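Stores and Equipment Newsletter
7/7/23

Table coverings and mixed small items: results from the Gosow room

The felt-type coverings fitted to the work tables at Gosow have now been in use long enough for a first report. The covering was chosen for three properties: it does not reflect the ceiling lights, it damps the noise of hard objects being set down, and it gives enough friction that light items stay where they are put. The first two have been met in full. The third has been met for everything except spheres and cylinders, and those are dealt with separately below.

Background

The previous surface was a pale laminate. It wiped clean in one pass and was liked for that reason, but glare made it difficult to read small print on labels at the far side of the table, and white objects had poor contrast against it. Paper plates were the worst case. A flat plate with a shallow rim all but disappeared on the laminate when viewed from a seated position. Several dark colours were looked at, and a dark teal was preferred to black on the grounds that black objects would then have had the same trouble that white ones had before.

The fabric was supplied by Skundeteck in a single roll and bonded to the existing tops with a contact adhesive. Corners were rounded before bonding. Square corners had been tried on an earlier top, and the fabric lifted at the points within a month where chairs were pushed in against them. No lifting has been found on the rounded corners so far.

Friction and tilt

A simple tilt test was carried out on an offcut fixed to a board. The board was raised slowly from flat until the item moved, and the angle was read from a protractor at the hinge. Each item was tested 2 times, once along the nap and once across it. The nap made a noticeable difference for paper and very little for plastic or metal.

Flat-based plastic containers held well past any slope that would arise in normal use. Cardboard boxes held better still. Empty boxes and loaded boxes gave much the same angle, as would be expected. Paper plates slid earlier than predicted, especially when the rim was the only part in contact with the fabric. Plates that had been stacked under weight and pressed flat behaved better than new ones.

Tubes are a special case. A full tube of toothpaste is heavy at the crimped end or the cap end depending on how it has been squeezed, and it tends to swing round before it slides. For this reason tubes should be laid flat with the cap towards the near or far edge of the table, never across the slope if there is one. The cap is also the part most likely to catch the nap, and this can be used to advantage.

Round items

A tennis ball is well behaved on felt. Its own fibres engage with those of the covering, and on a level top it comes to rest quickly after being set down. A smooth ball of similar size does not. It will continue to roll at a much lower slope, and the tables at Gosow are not all level. Of the tops checked with a spirit level, 2 were found to fall slightly towards the window side. These have been packed at the feet with thin card as a temporary measure, and adjustable feet have been requested.

Small cans should be stood on end wherever possible. A can on its side is as free to move as a smooth ball, though only in one direction, and it is more likely to do damage when it reaches the floor. Pill bottles fall between the two. The cap is usually wider than the body, so a bottle lying down rests at a slight angle and turns in a curve. In the tilt test the bottles described an arc and stopped. They did not reach the edge of the board.

No retaining lip will be fitted to the tables. A lip was drawn up and costed, but it would prevent trays from being slid off onto a trolley and would collect crumbs and dust along its inner edge.

Layout of items

Layout was considered alongside the choice of fabric. The room is used for work with mixed household goods, and a typical set for one table consists of a bottle, a tube, an open box, a tin with a lid, a can, a plate and one or two balls. The set is deliberately varied in shape, finish and weight. The present guidance is as follows.

Boxes go towards the far side. An open-topped box has the largest footprint of any item in the set and blocks the view of anything lower that stands behind it. A tin may rest on the box or against it, provided that the lid is seated. Embossed lids should face upwards so that the pattern does not wear.

Plates go in the near half of the table with clear fabric all round. They are thin and hard to pick up from a soft surface, and a neighbouring object makes it harder.

Balls should be kept apart from each other. If they touch, moving one moves the other.

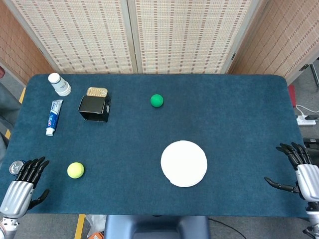

Bottles and tubes may be placed near one another, but labels should be left showing. The label is the only means of telling some of the white containers apart at a distance, and the dark covering helps only with the outline. Where a container has lost its label, a plain adhesive one should be fitted and written on in pencil. Ink has been found to transfer to the fabric when a bottle is left on its side overnight.

Chairs should be pushed in centrally once the layout is complete. A chair back standing against the near edge of the table has rubbed the fabric at one position, and felt pads from Mangubat are being tried on the chair backs. If they work they will be fitted throughout the room before October.

Cleaning

The covering cannot be wiped in the way the laminate was. Dry dust and loose fibre are removed with a hand vacuum fitted with the narrow brush, working in the direction of the nap. Shedding was heavy in the first fortnight and has since fallen to a low level. Most of the fibre now collected is yellow-green and comes from tennis balls.

For marks, a barely damp white cloth is used, with no detergent at first. Toothpaste must be left to dry completely and then lifted with the edge of a card. Attempts to remove it while soft have spread it into the pile each time. Adhesive residue from labels is treated with Revitz cleaner, applied to the cloth and not to the fabric. A test patch on the underside of an offcut showed no change in colour after repeated applications, but the backing became stiff, and the treated area should therefore be kept small.

Empty cans are to be washed and fully dried before they are put on a table. One can left a faint ring, and the ring has not come out.

Wear

Wear has been assessed by counting item placements, a placement being any occasion on which an object is put down on the fabric. The log for the first table stands at 3,077 placements. The nap has flattened over the centre of the near half and is unchanged along the far edge. Flattening is visible only when the fabric is viewed against the light, and brushing restores most of it. No thinning has been measured with the gauge.

If the present rate continues, the coverings can be expected to last until the adhesive needs attention. The adhesive is the less certain part. It was applied at room temperature and has not been through a cold winter. The room is unheated overnight, and the edges will be checked monthly once the weather turns.

Remaining stock

Some 70 centimetres of fabric are left on the roll at full width. This is enough for patches but not for another top. Offcuts suitable for lining drawers or the bases of storage crates are in the cupboard below the sink, rolled with the pile inwards. They should not be folded. A crease in this material takes several weeks to drop out, and an object placed across it will rock.

A further order will be placed when the adjustable feet have arrived and the two sloping tops have been reset. Anyone needing fabric before then should give the width and length required, the direction of the nap and whether the piece is to be bonded or left loose. Requests without dimensions will be returned.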